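Araya アルミホイルトレー(長方形・使い捨て)レビュー 粘土と生地の一時置き用として

評価対象はArayaの長方形アルミトレー、8枚入り、品番1601。購入価格は800円。用途は焼成ではなく、塩生地や樹脂粘土を成形する前後の一時置きと運搬である。比較用に、従来から使っているDrumusの青いプラスチックトレーを併用した。

試用期間は5月のひと月。通常の作業台で使い、生地は小麦粉、塩、水の基本配合とした。オーブンでの耐熱性は今回の評価に含めない。

開封時の状態は良好。重ねた8枚の分離にはやや手間がかかる。縁同士が噛み合っており、上の1枚を垂直に引くと下の2枚目まで持ち上がる。短辺を少しひねってから外すとよい。縁の折り返しに指を切るような鋭い箇所はなかった。

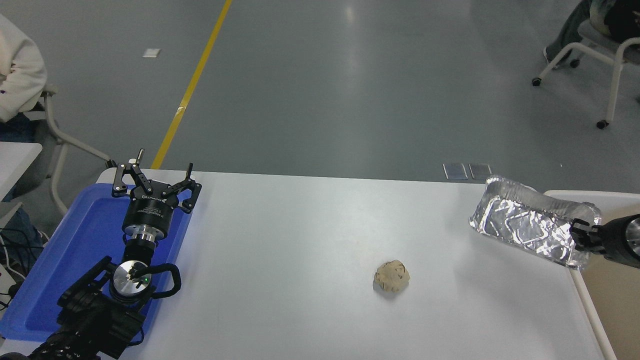 剛性は低い。薄手のアルミである以上は当然だが、空の状態でも片側だけを持つと面のねじれが手に伝わる。しわは一度つくと指でならしても完全には戻らない。白い台の上で右端を持って傾けた状態では、内底に折れとしわが多数入っているのが見て取れる。平滑な底面を生地に写したい用途には向かない。逆に、底の凹凸は生地の密着面を減らすので、剥がしやすさの点では有利に働いた。運ぶ際は長辺の中央を両手で支えること。片手持ちは、生地を載せた状態では勧めない。

プラスチックトレーとの差は主に三点ある。第一に重量で、アルミのほうが明らかに軽く、そのぶん台の上で滑りやすい。第二に洗浄性。プラスチックは水とスポンジで済むが、アルミはしわの谷に乾いた生地が残り、爪楊枝が必要になる。第三に保管で、未使用品は重ねればほとんど場所を取らない。一度変形したものは重ならなくなるため、別にまとめておくしかない。

Mullavettiの同寸品も以前に使った。あちらは縁の巻きが太く、持ったときのたわみが小さい。ただし価格は2000円で、使い捨て前提では選びにくい。塩生地の講習を受け持つSéverine Hoarauは今もMullavettiを使っており、縁の強さだけで選ぶならそちらだという意見だった。私の用途ではそこまでの差額を払う理由がない。
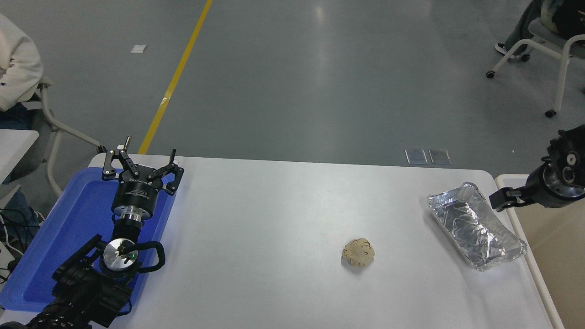
生地の乾燥については、トレーより置き方の影響が大きい。塩生地は表面から水分が抜け、薄い皮ができたところで練り直すと筋が残る。台に直接置いたベージュの塊にも濃い筋が数本あり、形は丸いが表面は凹凸が目立つ。この程度の筋を消したい場合、私は指先を水で湿らせて一分ほど練る。トレーに入れて上からラップをかけると乾きは遅くなるが、Arayaの縁は低いため、高さのある塊ではラップが生地に触れて跡がつく。Nisteroの蓋付き容器はこの点で優れるものの、出し入れの回数が多い作業では蓋の開閉が煩わしい。

耐久性は、洗って再使用した場合で三回が実用上の限度だった。四回目には隅の折り目に細い亀裂が生じ、水を入れるとにじんだ。乾いた部品の仕分けなら、その後も使える。

総合評価は5点満点で3.5点。価格と収納性は良い。減点は剛性と洗いにくさによる。平らな底が必要な工程にはプラスチックトレーを残し、絵具のつく工程と、人に渡す分だけをアルミに切り替えた。次回も同じ品番を買う予定である。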